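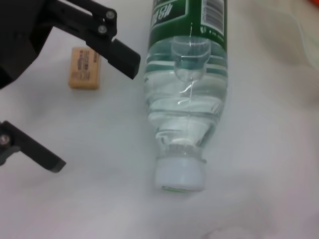

Garrafa de água de plástico

A garrafa de água de plástico é um recipiente leve, geralmente transparente e fechado por tampa de rosca, usado para vender, transportar e beber água. É um dos objetos mais comuns do quotidiano: anda em mochilas, fica em cima de secretárias, rola pelo chão dos carros e acompanha aulas, viagens e treinos. Por trás de tanta banalidade há um trabalho de desenho admirável, pois poucos gramas de material conseguem conter muitas vezes o seu peso em líquido!

Material

A maior parte das garrafas descartáveis é feita de politereftalato de etileno, conhecido pela sigla PET. Trata-se de um poliéster resistente e quase tão límpido como o vidro, mas muito mais leve e difícil de partir. A tampa costuma ser de outro plástico, em regra polietileno de alta densidade ou polipropileno, e essa diferença tem uma consequência curiosa: na reciclagem, depois de tudo triturado, os fragmentos de tampa flutuam na água e os de PET vão ao fundo, o que permite separá-los com grande facilidade.

Fabrico

A garrafa nasce como pré-forma, um pequeno tubo de paredes grossas que já traz o gargalo e a rosca definitivos. A pré-forma é aquecida, esticada por uma haste e insuflada com ar comprimido dentro de um molde. O estiramento em duas direções alinha as cadeias do polímero e dá à parede fina a sua resistência. O gargalo não é esticado, e por isso continua bem mais espesso do que o resto do corpo.

Forma

Quase todos os pormenores têm uma função. As nervuras horizontais impedem que o corpo ceda sob os dedos, e o ombro inclinado conduz a água até ao gargalo. As bases em pétala, próprias das bebidas com gás, distribuem a pressão interior; nas águas lisas o fundo pode ser mais simples e baixo. Há ainda o anel de segurança, ligado à tampa por pequenas pontes que se rompem na primeira abertura (é delas o estalido tão familiar).

Deitada sobre uma superfície plana, uma garrafa cilíndrica rola com facilidade. As de secção quadrada ficam quietas e arrumam-se melhor em caixas, embora precisem de cantos arredondados para que o plástico se distribua bem no molde.

Na secretária

A garrafa partilha muitas vezes a mesa de trabalho com lápis, cadernos e borrachas de apagar. A vizinhança é prática, mas o papel sofre com qualquer pingo, e convém manter a tampa fechada entre dois goles. A borracha, pelo contrário, suporta bem a humidade; basta secá-la antes de voltar a usar, para não manchar a folha. As borrachas pequenas e retangulares, de cantos suaves, são as que melhor cabem num estojo, e muitas trazem o nome do fabricante impresso numa das faces.

Reutilização e reciclagem

As garrafas descartáveis são concebidas para uma única utilização. Quem as volta a encher deve lavá-las e deixá-las secar abertas, pois o gargalo estreito dificulta a limpeza do interior. Para uso diário são preferíveis modelos de boca larga e parede mais grossa.

O PET reciclado dá origem a novas garrafas, fibras têxteis, enchimento para almofadas e fitas de embalagem. Espalmar a garrafa e recolocar a tampa poupa espaço no contentor e evita que a peça pequena se perca.

Ver também: Borracha de apagar; Cantil; Politereftalato de etileno; Tampa de rosca

Última revisão: janeiro de 2023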